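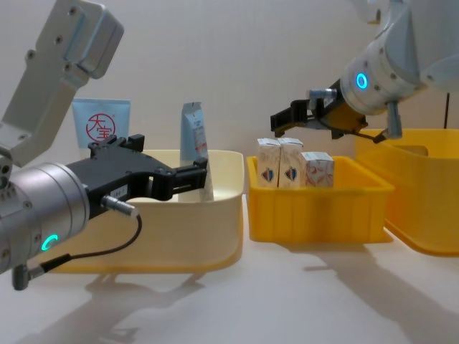 Zirndale Storage Tub, 40 litre, with clip lid

Home > Storage > Tubs and boxes > Zirndale 40 litre

Price: see the list at the counter or ring for trade quantities
Stock: available
Delivery: flat rate, up to 5 tubs per parcel

We sell a lot of storage and we don't believe most of what is printed on it. The Zirndale arrived with a sleeve promising that it was airtight, stackable to any height, unbreakable and "for life". We took the sleeve off, put the tubs to use in the shop and the back store from August onwards, and what follows is what we are prepared to say about them.

What it is

A plain lidded tub for the loft, the shed or the bottom of a wardrobe. It has two clips, one at each short end, and a lip all the way round that you can get your fingers under. No wheels, no dividers, no inner tray. Zirndale do sell a tray separately. We tried it and don't stock it, as it takes up a fair bit of the depth and slides about.

Is it really 40 litres?

Nearly. Makers measure to the brim with the lid off, and Zirndale are no different. With the lid on and the clips done up you lose a little at the top, more if what you're storing is stiff and won't squash down. Blankets, fine. A stack of box files, measure first. If you are working out how many tubs you need for a house move, assume you'll want one more than the sum says.

Airtight?

No. We would like the industry to stop using this word. There is a thin seal in the lid and it keeps out dust, spiders and most of the damp you get in an ordinary loft. Gaétan Friesen, who runs our back store, left one outside overnight in steady rain and found the jumper inside dry, except for a patch at one corner where the clip hadn't been pushed right down. So it will shrug off a shower if you shut it properly. It won't keep flour fresh, it won't stop moths that are already in the wool, and it won't float your passport down a river.

Stacking

The sleeve says any height. The leaflet inside the tub says 5 high, which is a more believable figure, and even that depends on what's in them. Full of clothes, we've had them 5 high on a concrete floor without any trouble. Full of books, the lid of the bottom one had a visible dip after a few weeks. It came back when we unloaded it, mostly. Put the heavy ones at the bottom and keep books in something smaller anyway, for the sake of whoever has to lift it.

They sit inside one another when empty, with the lids off. They do grip. Twist slightly as you pull and they come apart.

Clips

Clips are what goes wrong on every tub of this sort, whoever makes it. The old Vernlow tubs we used to sell had lovely thick walls and clips that snapped off by the second winter. Zirndale's are a separate part and can be replaced without tools, which is the main reason we took the range on. A packet of spares holds 2. We don't yet know how they behave after several years of cold sheds, and neither does the rep, whatever he told us.

They're stiff to begin with. Brittany Gauthier on the counter says to open the first one with the heel of your hand and save your nails.

"For life"

The guarantee is for 900 days. We asked how a product for life came to have a guarantee of two and a half years and were told that the two things are "separate messages". Make of that what you like. The guarantee covers splits in the body and the lid. It doesn't cover clips, sun damage or anything the maker decides is overloading, and the leaflet gives no weight for overloading. We've written to ask. If we get an answer it will go on this page.

Cleaning

Warm water and washing-up liquid. Scouring pads leave a mark that you can't polish out. Felt pen comes off with a bit of rubbing if you catch it early, and sticky labels leave their glue behind, so tie a luggage label to the clip if you plan on changing what's inside. Don't put the lid in a dishwasher. One of ours went in and it has never sat flat again.

How it compares

The Plumurari 40 is cheaper and thinner. For Christmas decorations that come down from the loft once a year it's perfectly good and you should save your money. The Bélanger costs a good deal more, has a proper hinge and feels nicer in the hand. We can't find much else that the extra buys you, though people who own them are very loyal. If you already have Vernlow tubs, the Zirndale will not stack on them safely. The lips are different.

What buyers have told us

"Bought four for the garage. Three fine, one lid had a bow in it from new. Swapped without a fuss." Colton Li

"Smaller than I pictured. I know the measurements were on the page. Still smaller than I pictured." Lorne Lavoie

"Strong enough for tools if you don't fill it. The handles cut into your hands a bit on a long carry." Taras Hrytsenko

We print these as they come, good or bad, and we don't give money off for writing them.

Returns

Unused tubs can come back within the usual period with the lid and both clips. If one turns up cracked, send us a photo of the crack and keep the box until you hear from us. The courier always asks for the box.

Also in this range

Zirndale spare clips, packet of 2
Zirndale spare lid, fits the 40 litre only
Zirndale inner tray, to order, not held in stock

Page last checked January 26, 2021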